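Orkell Mesh Desk Basket, Round, Black

The Orkell is a round, open-topped basket in black wire mesh with a solid rim and a solid base band. It is intended for light storage on a desk or shelf, or for dry waste beside a workstation. The mesh lets the contents be seen from the side, so small soft items such as pouches, cloths and pencil cases can be found without tipping the basket out.

Supplied fully assembled. The base is closed, and the rim is rolled inwards to avoid snagging fabric. 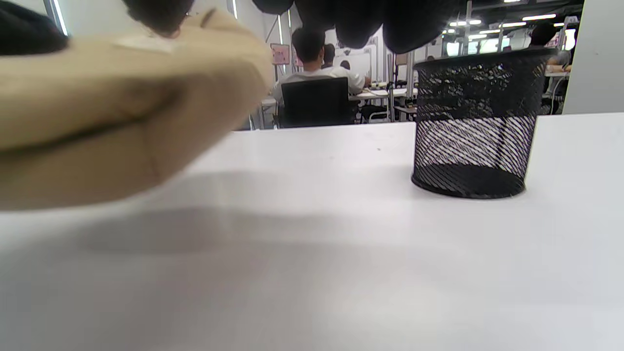 Height is 20 cm and the outside diameter at the rim is 17 cm. Empty weight is 300 g. The finish is powder-coated steel - wipe with a damp cloth and dry straight away. Do not use abrasive pads, as these will mark the rim before they mark the mesh.

The basket is not suitable for liquids, food waste or hot ash. Liners are not supplied. The Ashworth small liner fits with the top folded over the rim; the Toma liner is too narrow and will split.

Orders placed before January were shipped with a separate felt base pad. The pad is now sold on its own under the name Flerkik and fits both old and new stock.

Minimum trade order: 20 pieces, one colour. Trade enquiries to Chelsea Penrose, quoting item 3000.

Page last revised October 12, 2024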